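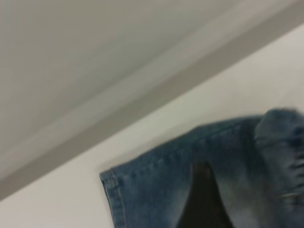 Huia Quinlan soutient que le compte courant d'associé est, dans les petites sociétés, « le seul contrat important que personne ne rédige », et que l'absence d'écrit tient moins à la négligence des dirigeants qu'à la manière dont l'opération naît. Un associé règle une facture de la société avec sa carte personnelle, le comptable crédite son compte, et l'avance existe sans qu'aucune des parties ait eu l'impression de contracter. Nous reprenons ce point de départ, en le confrontant aux dossiers réunis pour l'enquête.

Figure 4 – Surface gris clair et bande gris taupe en diagonale.

4.2 La formation de l'avance

L'échantillon comprend 60 sociétés à responsabilité limitée, toutes pourvues d'au moins deux associés et tenues par des cabinets d'expertise comptable de taille modeste. Pour chacune, nous avons consulté le grand livre, les statuts à jour, les procès-verbaux d'assemblée et, lorsqu'elles existaient, les conventions d'avance. Les sociétés dont tout le capital était détenu par une personne morale ont été écartées, parce que les conventions de trésorerie y obéissent à une autre logique.

Une convention écrite et signée n'a été retrouvée que dans 12 dossiers. Dans les autres, l'avance se déduit des seules écritures comptables, parfois complétées par une mention dans le rapport de gestion. Les statuts contiennent souvent une clause autorisant les associés à laisser des sommes à la disposition de la société, mais cette clause est presque toujours reprise d'un modèle et renvoie à un accord ultérieur pour la durée, la rémunération et les modalités de retrait. Cet accord ultérieur manque dans la plupart des cas.

Le dossier Farnetti illustre la situation la plus courante. Les deux associés ont alimenté la trésorerie pendant les premiers mois d'activité, sans calendrier ni plafond. Le libellé des écritures varie d'un exercice à l'autre : « apport », « avance », « frais réglés par associé ». Le premier de ces termes est trompeur, car aucune augmentation de capital n'a été décidée. L'expert-comptable a reclassé les sommes à la clôture, et ce reclassement est resté la seule trace d'une qualification juridique. Les associés l'ont approuvé avec les comptes, en une seule résolution, sans que le point figure séparément à l'ordre du jour.

4.3 La question du remboursement

En droit français, le solde créditeur d'un compte courant est en principe remboursable à tout moment, sauf stipulation contraire. La règle est bien établie en jurisprudence. Elle est pourtant mal connue des intéressés. Lors des entretiens, plusieurs gérants ont présenté les sommes avancées comme « bloquées tant que la société en a besoin », ce qu'aucun document ne prévoyait. D'autres pensaient qu'une décision d'assemblée était nécessaire pour chaque retrait.

L'écart entre la règle et la représentation qu'en ont les associés reste sans conséquence tant que ceux-ci s'entendent. Il apparaît au moment d'une sortie. Chez Ichikawa, un associé minoritaire a cédé ses parts par un acte muet sur le compte courant. Le cessionnaire estimait avoir acquis l'ensemble des droits du cédant. Or la créance en compte courant est distincte des parts et ne suit pas leur transmission à défaut de clause expresse. Le cédant est donc demeuré créancier de la société, et sa demande de remboursement est parvenue à un gérant qui avait bâti son budget sur l'hypothèse contraire. Les parties ont fini par convenir d'un échéancier. L'acte de cession aurait pu régler la difficulté en deux lignes.

Le cas Gorkton est différent. Une convention y fixait un préavis et subordonnait le retrait au maintien d'un niveau minimal de trésorerie. La clause a été appliquée sans discussion lors du départ d'une associée, qui a reçu 50 pour cent de sa créance à l'expiration du préavis et le reste à la clôture suivante. Nous n'en tirons pas de conclusion générale – la société était prospère et la séparation amiable – mais les entretiens montrent que les deux camps se référaient au même texte, et que la discussion a porté sur le calcul du seuil.

4.4 Intérêts et approbation

La rémunération des avances appelle moins de développements. Elle est rare dans l'échantillon, et lorsqu'elle existe, le taux retenu est en général celui que l'administration fiscale admet en déduction. Les associés ne le négocient pas, ils en prennent connaissance par leur comptable. Quelques procès-verbaux mentionnent un taux qui n'a pas été révisé depuis plusieurs exercices, alors que les intérêts comptabilisés suivent le taux admis. La discordance n'a été relevée par aucun associé.

Reste la procédure des conventions réglementées. Une avance rémunérée consentie par un gérant associé entre le plus souvent dans son champ, et le rapport spécial devrait la décrire. La société Praradgate constitue à cet égard un dossier bien tenu : rapport distinct, vote séparé, intéressé exclu du calcul de la majorité. Ailleurs, le rapport existe mais se borne à constater l'absence de convention nouvelle, formule reconduite d'année en année même lorsque le compte courant a fortement augmenté.

Il faut enfin distinguer ces avances du cas inverse, celui du compte débiteur d'un gérant personne physique, que la loi prohibe dans les sociétés à responsabilité limitée. Nous en avons rencontré, le plus souvent apurés avant la clôture par l'affectation d'un dividende ou d'un complément de rémunération. L'apurement ne fait pas disparaître l'irrégularité commise en cours d'exercice. Ces dossiers ont été exclus de l'analyse du remboursement et sont traités dans la section suivante, avec les réponses des cabinets au questionnaire.

Rubrique : Droit des sociétés > Vie sociale et financement
Dernière mise à jour : avril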